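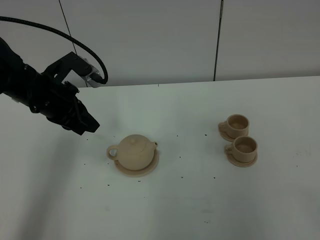 What does a buyer of a robot arm kit pay for?

The arm itself is often the smaller part. A kit is sold with a gripper, one or more cameras, the cables that join them, the software, and a period of support, and each of these can decide whether the kit suits the job.

Chapter 4
Buying a Kit

Shares 19 | Comments 50

This chapter follows one purchase from the first enquiry to the signed order. The kit is the Ramix, sold by a small supplier called Skernutov, and the buyer is a training centre at Vakdale. Amos Oyelaran, who ran the course there, wanted a single arm for bench work with household objects. His first quotation came to £1,288, with a further £390 for a year of support.

The quotation was one page long. It gave a price for the wrist camera but left out the mounting bracket, and it did not say who would route the cables. Small gaps of this kind are common, and a buyer should ask for them to be filled in writing before comparing one offer with another.

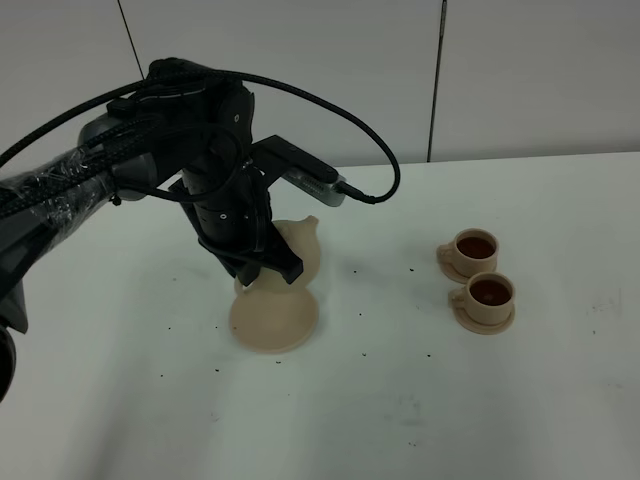

Oyelaran also asked for a trial with crockery. Cups and pots are useful in a trial — they have handles and curved sides, and a poor grip can break them. A supplier who shows only wooden blocks has answered an easier question than most buyers are asking. 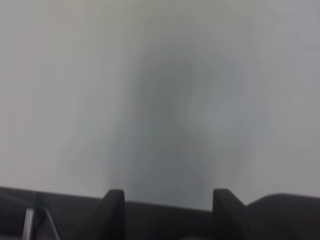

Support is harder to judge than hardware. Juniper Zamora, who reviewed the contract for the centre, marked two clauses for discussion: the time allowed for a reply to a fault report, and the charge for replacing worn gripper fingers. Both were changed before signing. Section 4.1 sets out the quotation line by line, and Section 4.2 deals with the trial.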